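Kulel (robot kit)

Kulel is a two-handed tabletop robot kit, sold for use in kitchens, training rooms and small workshops where the jobs are light and the objects are of the ordinary household sort. It is made by Firnitel and has been offered in its present form since the third revision, which did away with the old floor stand and brought in the narrower wrist that most owners now know. The kit is sold by itself, or with a yearly care plan under the name Barros, and the two are often spoken of together as though they were one product, although the plan came a good deal later.

The name is usually pronounced with the weight on the second half. Early leaflets printed it in capitals, and a few resellers still do.

Background

Firnitel began by making replacement gripper parts for other people's machines, and the first Kulel grew out of that trade. Customers who had bought fingers and brackets kept asking whether there was a whole arm to put them on, and after a couple of seasons of saying no the firm built a small batch at its Ciststead works. Those first units were sold almost entirely by word of mouth, many of them to cookery schools and teaching rooms, and a fondness for food and crockery has stayed with the product ever since. The setting-up booklet, which is a friendly sort of thing and well worth reading over a cup of tea, still starts the new owner off with a dish and something to put in it.

Design

The grippers are black throughout and built from jointed plates, with finger pads that can be taken off and swapped. Pads come in several shapes, and owners tend to develop strong feelings about which is best. The blunt, rounded ones are kinder to soft items, while the curved ones are better at getting beneath a rim. A small camera sits at the wrist and looks along the fingers, giving the operator a close view of whatever is being approached.
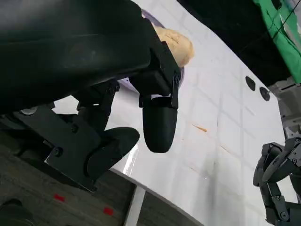 Kulel gripper over a purple-rimmed dish, wrist camera view.

The two sides needn't be fitted with the same hand. Many buyers choose a plain gripper for one and a hand with several fingers for the other, and the control software is quite happy with the mixture provided each is registered before the first session. Swapping a hand over takes an ordinary hex key, which comes in the lid of the case, and a little patience with the cable clip.

Each gripper is rated to lift 400 grams with the standard pads and 200 grams with the soft ones. These are modest figures beside those of a factory arm, and the makers have never claimed otherwise. Full cups, stacked plates and anything with a heavy handle are best left alone.

Use with everyday objects

Most published exercises for the kit deal with picking up, moving and putting down. Firm things such as small toys and cutlery are suggested for the first week. Cloths come afterwards, and are generally thought the harder lesson, for a cloth has no fixed shape and may be gripped in one spot while the rest of it goes wherever it pleases. The booklet gives a whole chapter to them, with advice on pinching near a corner, lifting slowly and letting the fabric hang for a moment before carrying it anywhere. Thick, shaggy fabrics get a section to themselves, and the advice there is to close the fingers a little further than feels natural.

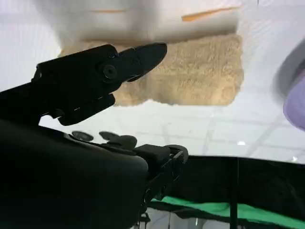
Marisco wrote on the owners' board that the cloth chapter was the one worth paying for, and that it had taken a fortnight of evenings before folding felt at all dependable. The same post grumbled that the curved pads ought to come in the box and shouldn't be sold as an extra, a complaint that several other owners have since taken up.

Contents and versions

The standard box, listed under catalogue number 1346, holds both arms, the wrist cameras, the control unit, a set of leads, the hex key and 4 pairs of finger pads. The curved pads are ordered separately. A lighter teaching version with a single arm was sold for a time and can still be found second-hand, though its control unit won't take the newer software and buyers are advised to ask about this before parting with any money.

Barros care plan

Barros covers a yearly service at Ciststead, replacement of worn pads and help by telephone until six in the evening. Units are collected in their own case, so it pays to keep the foam inserts. Cameras are covered against faults, but scratches to the lens are charged for. The plan may be taken up at any point in the first year, and it passes to the new owner if the kit is sold on.

Reception

Reviews have mostly been kind. The quietness of the arms and the plain wording of the booklet are praised again and again, and teachers in particular seem to like how quickly a nervous beginner can be got going. Criticism has centred on the price of spare pads, on the short leads, and on the wrist view, where the fingers themselves can hide a fair part of what is being picked up. Firnitel altered the camera bracket in October in answer to the last of these, and the new bracket fits older wrists as well.

See also

Firnitel
Ciststead works
Finger pads (Kulel)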